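Blog > Cameras > Lenses

21 April 2018
By Sigrún Oddsson

I sold my big telephoto zoom last month. I had owned it for over two years and used it on maybe 17 days. The rest of the time it sat in its case under the stairs.

The buyer was Issa Awwad, who photographs rowing and will get more out of it than I did. We met at the Pemura store so he could try it on his own body first. He checked the mount, the tripod foot and the focus limiter switch, then paid. 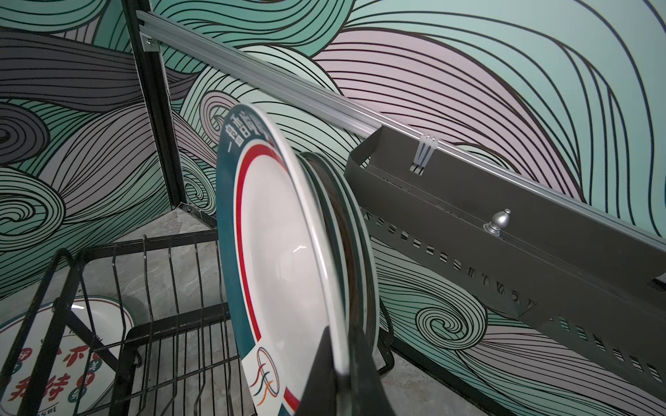 Plates with a teal rim and a thin red stripe.

What I have now is a Farkent 400mm prime, bought used. It is slower by a stop and has no built-in converter. It also fits in the bag I already own, so it comes with me.

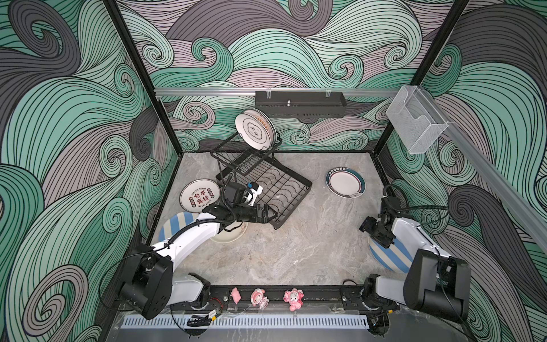 Last changed: 21:40, page text only

The first outing was a harbor walk with Natsumi Hamada. I shot 97 frames, mostly gulls and one distant cormorant. Focus was quick in good light. Once the clouds came in it began to hunt, and I switched to the center point and left it there.

Stabilization is the weak part. The old zoom let me get away with slow shutter speeds. With this one I keep the speed up and let the ISO climb - the noise cleans up well enough for the sizes I print.

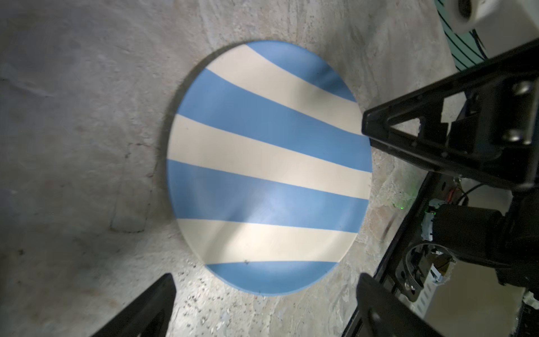

The hood is also poor. It reverses onto the barrel but won't lock, and mine has already come off in the car. Young-sook Shin has the same lens and uses a strip of gaffer tape. I have ordered a screw-on hood from Lenov. 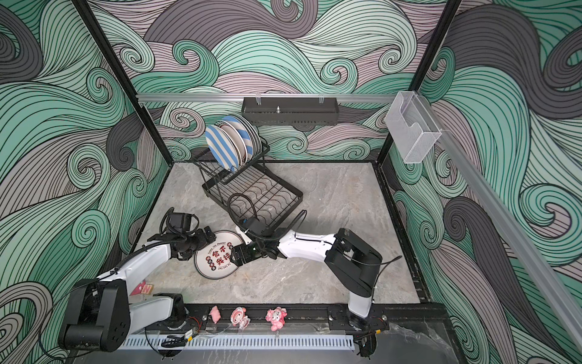

2 min read

I do miss being able to zoom out when a bird comes close. I have cut off a few wings already. A second body with a short zoom would solve that, but I don't want to carry two cameras again.

I'm taking the prime to the coast in July and will post some full-size files then.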